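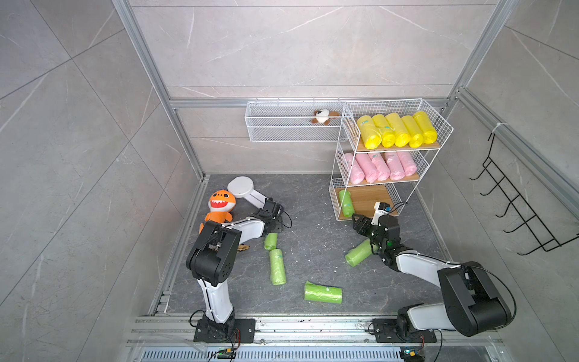
Brinis ouvre sa première ludothèque de quartier à Serneck

Communiqué de presse, novembre

Bon, je me lance, c'est mon premier communiqué et je suis ravie de l'écrire ! Après deux ans de cartons dans mon salon, l'association Brinis ouvre enfin sa ludothèque à Serneck, dans l'ancienne mercerie de la rue Lustcombe (celle avec la grande vitrine, juste en face de la boulangerie). On y trouvera 928 jeux et jouets à emprunter : des jeux de société, des puzzles, des peluches, des circuits de billes et une étagère entière de jeux coopératifs dont je suis très fière.

Comment ça marche

L'adhésion coûte 30 euros par an et par famille. Chaque famille repart avec trois jeux, qu'elle garde trois semaines. Les peluches s'empruntent aussi, et elles passent toutes à la machine entre deux maisons. S'il manque un pion ou un dé au retour, pas de panique, on a une boîte de pièces de rechange grosse comme une valise !

Une collection venue des greniers

Sur l'ensemble, 593 jeux nous ont été donnés par des habitants de Serneck et des villages voisins. J'ai passé l'été à recompter des cartes et à recoller des boîtes, et j'ai retrouvé au passage un jeu de l'oie identique à celui de ma grand-mère. Le reste a été acheté d'occasion, sauf les jeux pour les tout-petits, que nous avons pris neufs.

Les soirées Mai

Une fois par mois, à partir de 19 heures, la ludothèque restera ouverte aux adultes pour les soirées Mai. On pousse les tables, on sort la soupe et on joue par groupes de 12 au maximum. Inscription conseillée, la salle est petite.

Renseignements pratiques

Ludothèque Brinis, rue Lustcombe, Serneck. Accès de plain-pied, poussettes bienvenues. Les dons sont acceptés aux heures d'ouverture, merci de ne rien laisser devant la porte. Journalistes et curieux, passez me voir, je vous ferai visiter la réserve.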